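About Janlow

Janlow builds and installs bathroom vanities for small rooms. The workshop in Hurnesell cuts countertops 2 days a week and assembles cabinets on the others. The current catalog lists 208 combinations of top, basin, faucet and base.

Cabinets stand on short legs so the floor can be mopped underneath. Basins are mounted under the counter, with no raised rim.

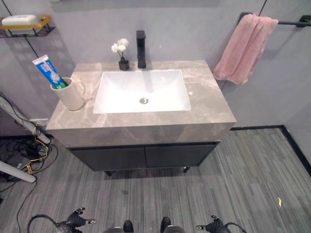

Standard lead time is 30 working days. Replacement doors and legs are stocked for every base in the Loureiro and Dilleo lines.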